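Robot rules! Why a robot can't just do what it likes

Kakby Kids' Science Pages
2021-05-04

Robots can be strong. Some are fast. Most of them haven't a clue that your finger is a finger and not a carrot. So people who build robots and people who use them have to follow rules. Loads of rules. We'll do the main ones, quick as we can.

Who makes the rules?

Grown-ups from lots of countries sit down together and write them. The written-down rules are called standards. A standard is a bit like the rules of football. Everybody agrees them first, then everybody plays. There are standards for plugs, for bike helmets, for toys. And for robots, yes.

A standard doesn't tell you what colour your robot should be. It tells you things like: how do you stop it? How hard is it allowed to push? What happens if the power goes off?

Rule one: there must be a way to stop it

Big red button. You have probably seen one at the bottom of an escalator. On a robot it's called an emergency stop. You should be able to reach it without leaning over the robot (think about it!). Press it and the robot stops moving. Letting the button go again must not start the robot off by itself. Somebody has to check first, then start it on purpose.

Rule two: slow and gentle near people

In a factory the fast robots often live behind a fence. Gate opens, robot stops. But a robot that helps at home can't have a fence round it, you'd never get to the fridge. So it has to move slowly and not push hard. Some can feel a bump and stop straight away.

Rule three: think about what could go wrong BEFORE you switch on

This has a long name, risk assessment. It just means asking "what if". What if it drops something? What if a cable gets caught? What if the cat walks in? Write down every what-if, then write what you'll do about it. At Kusel, where they test robot arms on everyday table jobs, the list for one arm had 76 what-ifs on it. Took them most of March.

Table jobs sound easy. They aren't, not for a robot. Shiny things are tricky for cameras, thin things are tricky for fingers, and the edge of a table is something you can bash into. 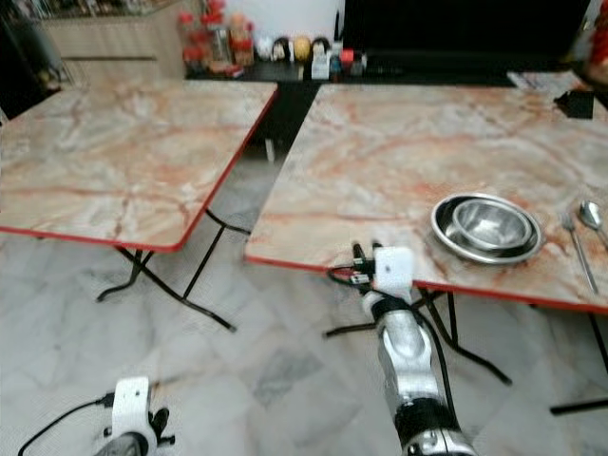
A robot gripper at the edge of a table, with steel bowls, a fork and a spoon.

So a good what-if list for a job like that would have the edge of the table on it. And the fork, forks are pointy. Good practice is to start with blunt things and save the sharp ones for much later, or leave them out for good.

Rule four: keep the cables tidy

Boring but important. Robots have wires for power and for messages. A loose one can snag when the arm bends or trip somebody up. Check them before you start, every time.

Rule five: practise, and write it down

The Evetti team tried their arm up to 2,000 times before they let visitors stand near it. Every go went in a notebook, the bad ones too. If you only write down the good goes you wont spot the problem.

Rule six: no climbing on, no poking, no "just quickly"

Even when it looks asleep. A robot that is standing still might only be waiting for its next instruction. Ask the person in charge if it is properly off.

Have a go at home

You need 2 people. One is the robot, one is the boss. The robot shuts thier eyes and moves only when told. Plastic cups only please. Agree a stop word before you begin. Then write your own what-if list and see how long it gets.

Next time: robots that drive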